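Papers > Stelstead Workshop on Everyday Manipulation > Section 4

4. Sorting Small Packets: Where the Machine Stands

Of all the chores we tried, clearing small packets off a counter gave us the most to think about, and we will admit it was also the most fun. Folding towels is slow, and wiping is mostly a matter of pressure. A packet is different every time you meet it. It slides, it creases, and it changes shape in the fingers while you are still deciding how to hold it.

We collected 700 demonstrations by hand and kept 500 of them for training. The other 200 were set aside for testing before anyone looked at the results. Each demonstration ends when a packet has been put into a cup or a box and the pads have let go. People were asked to work at their own pace and were free to regrasp as often as they liked. Kwan-ho Lui, who recorded many of the August sessions, regrasped almost every packet, and his habit turned out to be very useful: the policy trained with his demonstrations recovers from a bad first pinch far more gracefully than the one trained without them.

The policy, which we call Skovetti, runs on the Huninura arm described in Section 3. It does well with stiff packets lying flat, and it is a real pleasure to watch -- the approach is smooth and the release is clean. With soft packets it is still a beginner. It tends to close too early, pushing the near edge under the far one, and then lifts with only a corner held. Venkataraman, our older baseline, fails the same way and then stops. Skovetti at least tries again.

Can a machine do this chore yet? Our answer is a cautious yes for a tidy counter and no for a kitchen at the end of the day. Clutter hurts more than we expected, and so does anything standing close behind the target.

Figure 2. Packet handling with hand-held grippers.

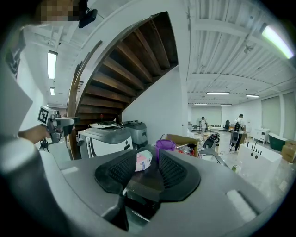
Grip quality depends first on how much of the packet lies between the pads at the moment they close. We score this as coverage, and it predicts the outcome better than speed or approach angle. The hard cases look like the one in Figure 2, where the pink and white packet is crumpled and only partly wedged in the gap, with a purple cup standing just beyond. A person feels that kind of hold and shifts the fingers without thinking. Skovetti has to work it out from the camera alone, and Chih-ming Chuang has suggested adding a simple slip signal at the pads -- we take this up in Section 5, along with the effect of pad texture on thin film wrappers.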